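On dry slopes, wet slopes and going back
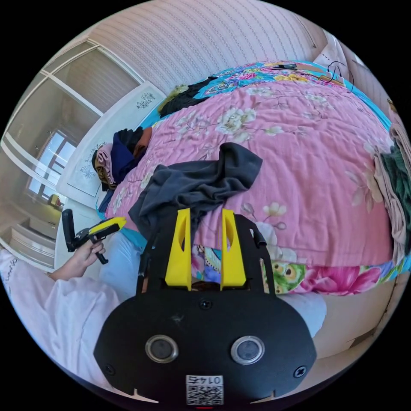
I am going skiing again, which will surprise anyone who was there last time. The last time was nine winters ago and finished with me walking down a nursery slope sideways, carrying one ski, while a line of children in numbered bibs went round me like water round a bollard. I said then that I was done with it. My sister has since married into a family that skis, and there is a chalet, and there is a bunk in the chalet with my name on it. Packing has begun, if a dark grey garment crumpled across a pink flowery quilt counts as packing, and I say it does. It's on the bed. The bed is nearer the suitcase than the wardrobe is.

What I have been doing instead of packing is practising. Our nearest slope is Tamar, a strip of white bristle matting up behind the retail park, and it is 200 metres long if you believe the sign by the ticket hut. I believe it going down. Going up you are on a drag lift, a metal pole with a plate on the end, and by the top I would put it nearer a mile.

If you learned on snow you may never have met a dry slope. It is a great many lavatory brushes pointing upwards, kept damp by sprinklers so that your skis will run. They come on without warning. You arrive expecting to be cold and bruised and you go home cold, bruised and soaked from the knees down. They make you wear gloves even in July, on account of thumbs, and I'll leave you to work that one out.

My instructor is Othmane Tahiri, who learned in the Atlas mountains and has ended up, by some route he finds funnier than I do, teaching office workers to snowplough in the drizzle. He has one piece of advice and he gives it to everybody: look where you want to go. I want to go to the café. I have looked at it steadily for a whole term of lessons and ended up every time in the netting on the other side.

He did get me turning, though. Left first, and then, a fortnight after, right. I had been managing with left only, and you'd be surprised how far that gets you if you don't mind where you finish up.
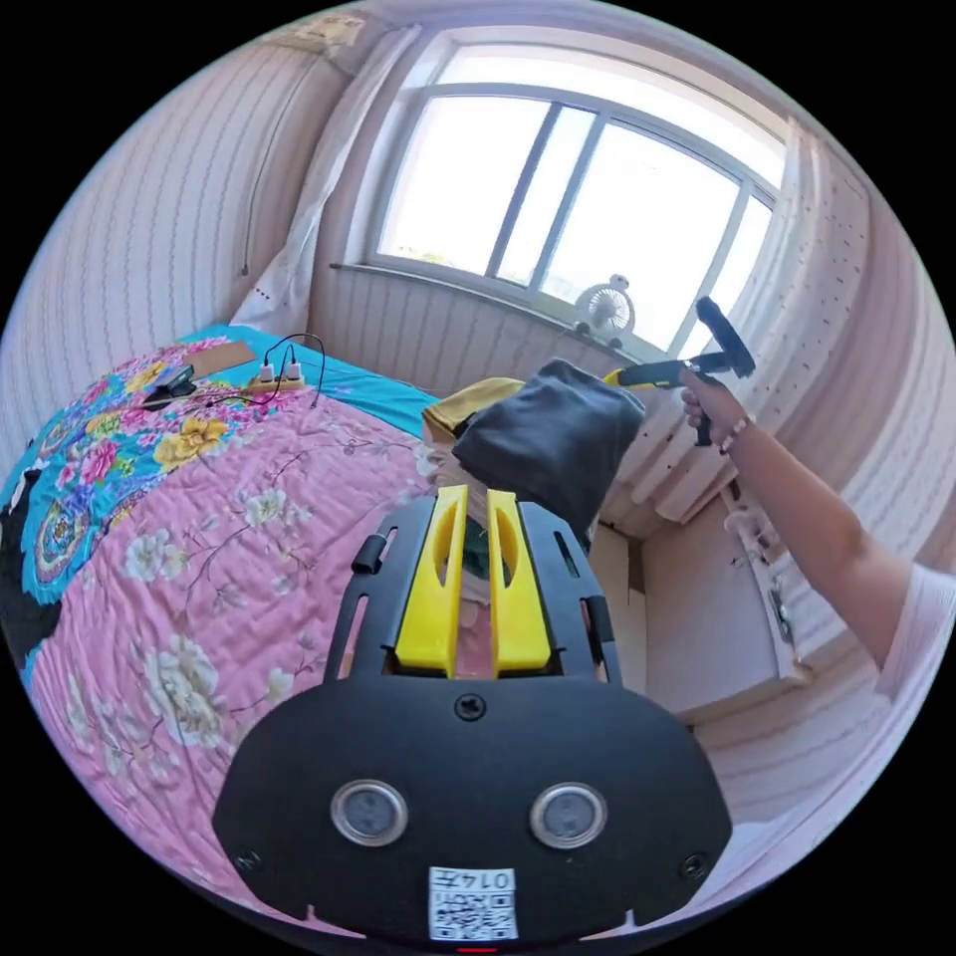

The boots

Everyone told me to buy my own boots. Hire the skis, they said, hire the poles, hire the helmet if you aren't fussy about other people's heads, but buy the boots. So I went to Fahmy, the little shop by the bus station which is half bicycles and half winter sports depending on which half of the year it is, and put my foot on a metal plate.

The man looked at my foot for some time. He said I had a high instep in the voice a vet uses about an elderly cat.

I tried on three pairs. The first were Skadbergs, which are beautiful and cost the same as my car's last MOT and all the work it failed on. I couldn't get my heel in. The second pair I could get in but not out of, and there was a bad few minutes involving a second member of staff. The third were Hutovums, last year's model, in a shade of green that explains why they were still there. They were marked down by £200 and still made me wince, but they fitted. I clumped up and down the carpet between the inner tubes and the ski socks and felt, for the first time, like somebody who could hold their own in a cable car queue.

Nothing prepares you for carrying them home on the bus. They don't go in a bag. They don't go under a seat. I had them on my lap like a pair of toddlers.

What I'm worried about

Not the falling. I have got quite good at falling, and bristle hurts more than snow does, or so I'm told by people who have done both on purpose.

It's my brother-in-law's father. He is 64, he has skied every winter since he was small, and he wears a one-piece. He has sent round a piste map with routes drawn on it in felt tip, a different colour for each of us. Mine is yellow and goes from the chalet to the bakery. I think he meant it kindly. I have checked the contour lines and it is very slightly uphill.

There is also the question of chairlifts. Tamar hasn't got one. Othmane's guidance was to sit down when it hits you behind the knees and stand up when everybody else does, and he then spent a long time on what to do about the bar, which made me more nervous than if he'd kept quiet.

One more lesson to go before we leave. He says we'll do stopping.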